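OK, mics on? Good. So I'm going to talk about the Skundance kitchen runs, and mostly about the one that went badly. Back in April we had a bottle pick that passed all day on the counter setup, then started letting go early. Out of 48 runs, 14 dropped the bottle before the arm had finished its move.
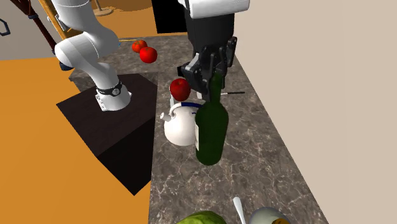
My first guess was friction – everybody's first guess is friction. I lost a whole week on it! Then Umesh Gautam pulled the logs and saw that the grip force command was timing out and falling back to zero. Zero means open. On a simulated counter you reset and move on, but Vinau wanted the same controller on the real arm at Udlow, and I did not sleep great that night.

(Slow down here, show the force plot.)

We changed the fallback so the fingers hold their last position and the arm stops.
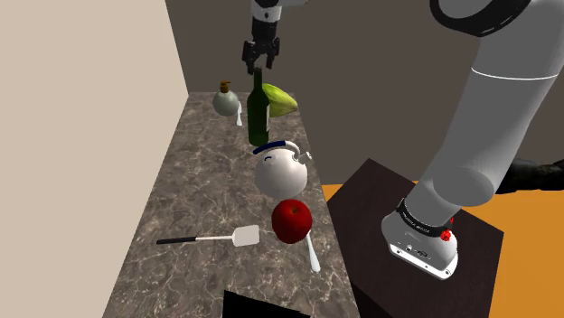
Does holding on a timeout make every grasp safe?
It takes care of the dropped bottle, but a hand caught in the fingers would stay caught, so the real arm still needs a separate manual release.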